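# How to test a tidying robot before you believe the video

Every December a new clip goes around of a machine clearing somebody's kitchen. The Tidau one had 40 seconds of smooth music and no uncut footage longer than a sneeze. If you get the chance to try one of these things yourself, skip the laundry folding and give it a plain chore: one small box, one plastic bin, one table.

## Set up the chore

1. Put a clear bin on a bare table. Clear plastic is hard on depth cameras, and most homes are full of it.
2. Place a small carton in a far corner, touching the wall. Sales demos love the middle of the bin.
3. Leave the lights alone. If glare bothers the machine, you want to know.
4. Ask for the carton to be taken out and set down on the table. Say it once.
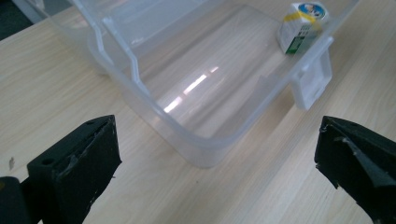 Then keep your hands in your pockets. This is the part testers get wrong. They nudge the bin an inch, or turn the box to a friendlier angle, and afterward they write down a success. A nudge is a failure. Mark it as one.

## Run it enough times

Do 5 tries with the carton in the same spot, then move it to another corner and do 5 more. Turn the bin around and start over. I don't accept anything under 40 tries. The Pemeo brochure talks about 1000 practice grasps, but doesn't say how many were in a bin the arm had never met.

Write down:

- whether the carton came out
- whether the bin slid or tipped
- whether the carton got crushed
- how long you stood there

## Reading the results

A person does this in two seconds while talking on the phone. I'd forgive a machine for being slow. I won't forgive one that needs me in the room, which rules out the Correia arm I tried for a week. It dragged the whole bin toward itself and reported the job done.

Try the same test again after the next software update, with the old notes beside you. Keep the same bin.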